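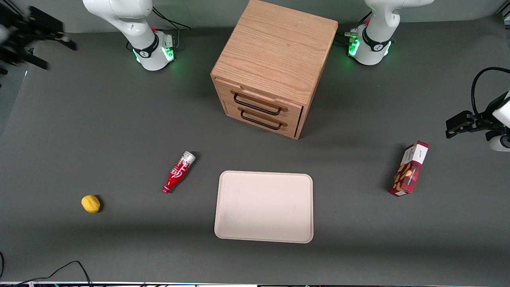
Sauvegarde perdue après le passage à la version 2 de Skindimwood

Posté par Elīna Mockus

Bonjour,
Je joue à Skindimwood sur PC depuis sa sortie et j'ai lancé la mise à jour 2 hier soir. Au démarrage, le menu ne propose plus que « Nouvelle partie ». Ma partie principale était au chapitre 9, juste avant l'entrée dans Zustelton, avec à peu près tout l'équipement de la forge. Le dossier de sauvegarde existe toujours et il contient un fichier de 900 Ko, donc j'imagine que tout n'est pas effacé. J'ai vérifié l'intégrité des fichiers et redémarré le PC, sans résultat. Je n'ai pas encore réinstallé le jeu, de peur d'aggraver les choses. Est-ce que quelqu'un a récupéré sa partie dans le même cas ?
Merci d'avance.

Dirk Steinbach

Ne réinstalle pas. Copie d'abord le dossier de sauvegarde entier ailleurs, sur une clé ou sur le bureau.
La mise à jour crée un nouveau dossier de profil et le jeu ne va plus lire l'ancien. Chez moi, voilà ce qui a marché :
Quitter le jeu et le lanceur.
Couper la synchronisation en ligne dans les options du lanceur, sinon il remet le dossier vide par-dessus.
Lancer une nouvelle partie, aller jusqu'au premier feu de camp, sauvegarder, quitter.
Dans le nouveau dossier, remplacer le fichier créé par l'ancien, en gardant exactement le nom du nouveau.
Relancer le jeu hors ligne et charger la partie.
Si le chargement passe, sauvegarde dans un autre emplacement avant de réactiver la synchronisation. Quand le lanceur demande quelle version garder, choisis la version locale.
Les mods doivent être retirés avant. Avec Flastik installé, le jeu plantait à l'écran de chargement.

Gunārs Butkienė

Pareil chez moi, j'ai recommencé à zéro. Le début est plus rapide quand on connaît les énigmes.

Birutė Tamošiūnaitė

La méthode de Dirk fonctionne aussi sur portable. Un détail : si la partie a été enregistrée pendant la quête d'Olatunji, le personnage peut réapparaître sans sa monture. Il faut retourner à l'écurie du village et parler au palefrenier, il la rend gratuitement. Les cartes déjà explorées sont conservées, par contre les raccourcis clavier reviennent à ceux d'origine et il faut les refaire à la main.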